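Trade desk data dump, Vurnudell regional office. Last real edit 28 February 2023, small fixes after that.

## What's in here

Export and import figures for the Platley port district, plus the list of firms that signed up for the partner visits. Two folders:

- `flows/` - shipments by product group and destination
- `partners/` - firms, sector, contact status, which delegation they met

71 firms in the partners table. If you get a different number you probably loaded the old sheet, delete it and pull again.

## Where it comes from

`flows/` is customs summaries, retyped from PDF where the portal was down. `partners/` is the sign-in forms from the trade evenings, merged with whatever the chamber already had. Verbruggen and Tratora both sent their own spreadsheets in their own layout. I mapped those by hand so look there first if something seems off.

## Columns that trip people up

| column | meaning |
|---|---|
| `dest_bloc` | trade bloc at time of shipment, not now |
| `val_decl` | declared value, local currency, no inflation fix |
| `mou` | y / n / blank. blank = never asked |
| `sector_2` | second sector if the firm gave one, mostly empty |
| `visit_rd` | visit round, 1 or 2 |

Don't add up `val_decl` across years without converting first. Somebody did this for a slide and the slide went to the minister's office. 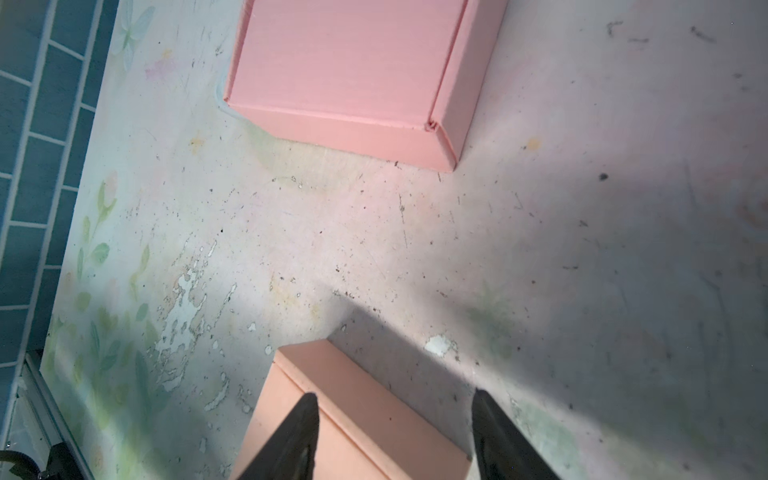
Product groups are the short list, 4 codes: food, minerals, textiles, packaged goods. The long customs codes are still in `flows/raw/` but the mapping file is out of date and I have'nt had time. Seafood goes under food even when it's frozen and re-exported. Handicrafts are in textiles, which is wrong for the brass and stone stuff, but changing it breaks the older tables.

## Known problems

- April is short in `flows/`. Portal outage, never backfilled.
- 2 firms are listed under both an old name and a new one. Left as is until they confirm.
- Re-exports through Platley are counted at the port, so the district looks bigger than it should.
- Accents in company names got mangled in the first export. Mostly fixed.
- Destination "other" is doing a lot of work. Sorry.

## Using it

Fine for internal briefs, background notes, teaching. Not fine for ranking firms or quoting one firm's numbers in public - the sign-in form promised we wouldnt. Contact details are stripped from the shared copy, please don't put them back.

Cite as "Vurnudell trade desk, Platley district tables".

## To do

- new code mapping
- split services out, right now they aren't anywhere
- ask Tratora for the second half of their sheet
- check `visit_rd` against the printed programs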